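Reading time: 3 min

Sunday, January 2, 2022

Quiet-ish day to get through the tracking mess before everybody's back and wants things from me. Writing this down while it's fresh, mostly for Li-hua, who gets to read my merge request (sorry in advance!).

Where we were: the Tudov pose pipeline loses the gripper for a few frames, then comes back with a pose that's rotated the wrong way, and the smoother happily believes it. You get a trajectory where the hand seems to flip over and flip back. The planner on the Jostel side then tries to follow that, hits a joint limit and gives up. I'd been blaming the smoother for weeks. Zorica kept telling me to look at the marker detection first, and she was right, so that's one coffee I owe her.

I pulled up the short segments that fail the most and went through them next to the raw detections. Tilted board, big bright whiteboard off to the right, tube lights overhead. The corner refinement was using a window that's much too wide, so on a tilted board it grabs part of the black border and drags the corner off by a few pixels. On a flat square marker a few pixels is all it takes for the two possible poses to swap.

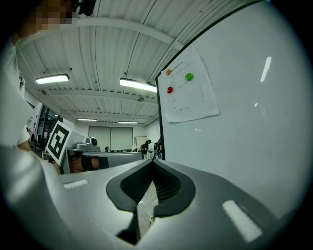 So, change number one: the window size now scales with how big the marker is in pixels, with a floor of 2 so it never goes silly on the small ones. Change number two: I stopped throwing away the second pose solution. Both candidates go forward, and we pick the one closer to what the IMU says gravity is doing. It's maybe forty lines of code and half of that is me being careful about frames. (Reminder to self – the camera frame in the Radulović driver has y pointing down. I lost an hour to that. Again!)

Ran the old and new versions over the same 2,000 frames from the test set. Old one flipped 319 times, new one flipped 30 times. I'll take it! The ones left over are nearly all motion blur, where the corners are mush and no amount of clever picking helps. For those I'd like to just mark the pose as missing and let the smoother bridge it, instead of feeding it garbage with a confident face on.

Second thing on the list was exposure. Auto exposure hunts whenever the view swings past the whiteboard or up into the lights, and the marker goes gray on gray for a bit. I tried metering on the last known marker region only. Works nicely when the last known region is still right, and is terrible when it isn't, so there's now a timeout that drops back to full-image metering after 70 ms. That number is a guess. Li-hua, if you have a better one please just change it.

Also tried having one gripper's camera pick up the marker board by the other one, so we get a relative pose between the two hands without going through the world frame. Very rough, but the math closes, and the drift between hands looks smaller than what Prutance gives us out of the box.

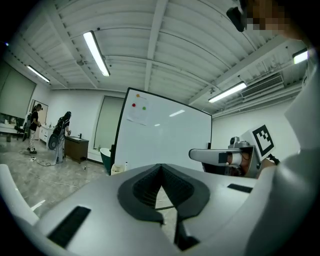 Still open

- Timestamps. The two camera streams are offset from each other and the offset isn't constant across restarts. Need a sync check at startup that refuses to record if it's off.
- The replay tool crashes if a segment has no detections at all. Easy fix, I was just tired.
- Zorica wants the flip counter on the dashboard. Fine by me, but per segment please, the total hides everything.
- Rerun the Jostel planner on the cleaned trajectories and see if it still gives up at the joint limit. If it does, that's a planner problem and I'm handing it over with a big smile.
- Relative pose between hands: write a proper test before February, when I'll have forgotten how it works.

Branch is pushed, tests pass except the replay one.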